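Cele and the will-they-won't-they

April 27, 2018

Right, quick one as I've got to be out the door in 40 minutes and my hair is still in a towel. But I have to talk about Lamisi Adjei and Jericho Sarmiento.

If you've somehow missed it. She's the one from Furkport, played the sister, the good one, wrote off two cars in one series. He did that Brovow advert where he sings to the dog and then an album I will defend until I die. They were supposedly just mates. Then in February she posts a plate of chips, no caption, and there's a hand in the corner with THAT ring on it. The green one. He's worn it in every interview since the album came out, so don't tell me it's a coincidence.

I wrote a post about the ring at the time and it got over 3,000 views, which for this blog is mad. Normally it's my mum and whoever was after the lasagne recipe.

Anyway. New stuff. They both went to the Cele do last night. Separate cars, separate doors, arrived ten minutes apart. Fine. Except then she does the carpet and someone shouts "where's Jericho" and she goes "parking, probably" and laughs and you can see her publicist's soul leave her body. I've watched it so many times. Her face after!! She knew what she'd said.

He turned up in a brown suit. Not sure about the brown. Looked a bit like a geography teacher but a fit one. She was in silver, sleeves down to her knuckles, hair scraped back. Best she's looked since the Furkport finale and I said so in the group chat and got told off by Em who thinks the finale was the red dress. It wasn't, the red dress was the Christmas special. I went back and checked.

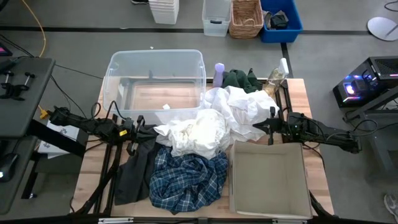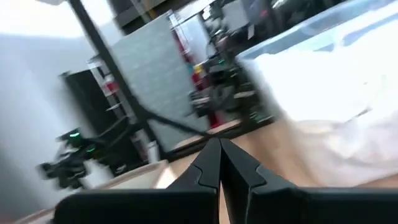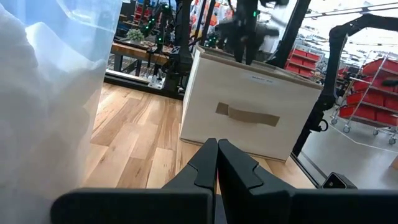 Black grippers and a wooden table, all three.

So is it a proper thing or is it for the telly? Because there IS a telly thing. Wivus have been putting out little teasers for a new series, two people do up a house by the sea, no names given, and the voice on the second one is definately him. I'd know that "alright then" anywhere. If the other one turns out to be her I will be thrilled and also a bit cross, as it means the chips were marketing.

My sister says it's all for show and they'll have "gone their seperate ways" by the time the last episode's on. She said that about the last lot as well and they've got twins now.

What I keep coming back to is the parking comment. You don't plan that. You say that when you've just been sat in a kitchen moaning about who's driving. I've got 34 comments under the last post and most of you agree with me, apart from the person who keeps writing "who". You can google them, love.

Oh and before anyone asks, I haven't heard the new single all the way through. Heard the first half in the chemist's and then my number came up. Sounded nice. Bit slow. There's a line about somebody driving too fast, and given what she did to those two cars in Furkport, well.

Will do the outfits properly tomorrow, best and worst, I've got a list. The host's shoes are on it. Got to go, taxi's outside and I can only find one earring.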